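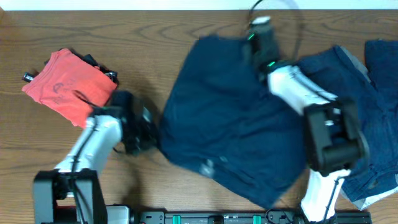 Folded T-shirt and other garments on a wooden tabletop, with two robot arms.

Category: Games and Consoles / Funded Projects / Progress Reports

Rullow Saved Games Project: Progress Report to the Athumani Fund

14 April period report, second year of funding
Submitted: April 14, 2021

1. Purpose of this report

This report covers work carried out under the second year of the grant made to Rullow by the Athumani Fund. It sets out what has been completed since the December report, what has been delayed, how the money has been spent and what we intend to do before the grant ends. It follows the headings agreed with the Fund, except that the section on storage hardware has been merged with the section on copying, as the two pieces of work are now done by the same staff.

The grant supports the recovery, cataloguing and public use of saved game data held on console memory cards and on the internal drives of older home consoles. The data is donated by members of the public. It includes part-finished games, created characters, custom tracks and levels, replay files and league records. Very little of this material is held by any library or museum in a form that can be opened and played.

2. Position at the time of the December report

In December we reported that the intake of donated cards was running ahead of the copying work, and that the catalogue was not yet open to outside users. We also reported a fault in Notum, the software we use to read cards and store their contents, which caused certain long file names to be shortened when a card was copied a second time. The Fund asked us to deal with the fault before taking in further material.

Intake was closed while the fault was investigated. It reopened once the repair had been tested on our own cards and on a set lent to us by Visetti, our partner for testing and repair. No donor's original card was altered by the fault, as every card is read with writing switched off. The shortened names affected our copies only, and those copies have been made again.

3. Copying and storage

A total of 2784 memory cards have now been received. Of these, 1323 have been copied, checked and entered in the catalogue. The remainder are labelled and stored in dry cabinets, and will be copied in order of age, with the oldest formats first. We changed to this order after Visetti advised that the cards with internal batteries should not be left until the end of the project.

Each card is read twice on different readers and the two copies are compared. Where they match, the card goes to the cataloguing desk. Where they differ, it is read a third time and then set aside for Visetti. The most common cause of a mismatch has been dirt on the contacts, and cleaning has usually been enough. A smaller group of cards have worn memory chips. Parts of these can be read, and we keep whatever can be recovered together with a note of what is missing.

The internal drives have been harder work. Several of the consoles concerned lock the drive to the machine it came from, so a drive that has been removed and posted to us on its own cannot be read. The donation guidance did not make this clear. It has been rewritten and now asks donors to send the whole console or to contact us first. Drives that arrived alone before the change have been kept, and their donors have been asked whether the matching console still exists.

The main store has been moved to new drives with a full second copy at Visetti's premises. The move took longer than planned. The first delivery of drives included a faulty batch, which the supplier replaced without charge, but copying had to be paused until the replacements were in place.

4. Cataloguing

The catalogue records the game, the region, the format, the date shown on the file and any words the player entered, such as the name of a team or a character. Where the same save format is used by more than one edition of a game, we record all the editions that will open it.

Dates have proved unreliable. Many consoles lose their clock setting when the battery runs down, and a large share of files carry the date on which the console was first sold, or a date that is plainly wrong. We now show these dates with a warning mark and do not use them for sorting unless a user asks for it. The Fund's adviser raised this point after the last report and we are grateful for the comment.

Sports games make up a larger part of the collection than we expected, and long-running season saves are the largest files in it. They are also the slowest to describe, as the useful information is often several menus deep and has to be read from the screen. A tool which draws league tables directly from the saved file has been written for one series of football games. It works well for three editions of that series. It does not yet work for the fourth, where the table is stored in a different way.

Fighting and racing games have been quicker. In most cases the file holds a list of times or scores and little else, and Notum can fill in the record without help from a member of staff.

5. Personal information

Some saved files contain real names, and a few contain messages typed by players. All files are checked before they are made public. A file that contains a message is held back unless the donor has agreed in writing to its release. Initials on score tables are treated as public. Full names on score tables are hidden in the public copy and kept in the private one.

We had not allowed enough time for these checks in the original plan. They are now counted as part of cataloguing, and the targets in section 9 have been set with this in mind.

6. Public access

The catalogue opened to registered readers in the present period. Readers can search the full list, view the record for each file and, where we have permission, download a copy for use on original hardware. A request form is provided for files that are not yet cleared.

More than 400 readers have registered. Most describe themselves as players who want to return to a game they owned, and a smaller number are students or writers on games. We receive regular requests for completed saves that unlock every track or character. These are among the easiest to supply, and we have placed a short list of them on the front page.

The two public play days proposed in the grant application have not been held. With the Fund's agreement they have been replaced by guided sessions on screen, in which a member of staff loads a donated save on an original console and viewers ask questions. Sound was poor at the first of these sessions - the console and the speaker's microphone were sharing one input - and a separate mixer has been bought from the events budget.

7. Work with Visetti

Visetti continues to provide repair, testing and the second store. The agreement was renewed on the same terms. Its staff have repaired card readers for us on several occasions and have built two adapters for formats for which no reader can now be bought. The drawings for both adapters will be published with the final report, under terms that allow other collections to make their own.

One point remains open. The present agreement does not say what happens to the second store when the grant ends. Both parties wish it to continue, and a draft has been exchanged, but the cost of power and replacement drives has not been settled. We will inform the Fund when it is.

8. Spending

Spending on staff is in line with the budget. Spending on storage is above the budget for the period, as the new drives were bought earlier than planned, and will fall below it in the next. Travel has been very low. We ask the Fund's permission to move 3000 pounds from the travel line to the repair line, to pay for work on the battery-backed cards described in section 3. No increase in the total grant is requested.

The equipment register has been brought up to date and is attached as a separate sheet. Two consoles listed in the first year as working are now listed as spares. Both have failed disc drives and will be used for parts.

9. Plans for the next period

Copying of all battery-backed cards will be finished first. Cataloguing staff will then work through the season saves, starting with the editions for which the league table tool is ready. The fourth edition will be attempted again when the tool's author returns to the project, and if this is not successful those files will be described by hand.

A new version of Notum will be installed after testing on copies. It adds support for replay files, which at present are stored but cannot be viewed in the catalogue. We expect it to need changes to some existing records and will close the catalogue to readers for a short time while these are made. Registered readers will be told in advance by email.

Intake will stay open for the older card formats. It will be closed for the later ones until the number of uncopied cards has been brought down.

10. Matters for decision

The Fund is asked to approve the transfer between budget lines set out in section 8, and to confirm that guided sessions on screen may continue in place of public play days until the end of the grant.

Attachments: equipment register; statement of spending; revised donation guidance.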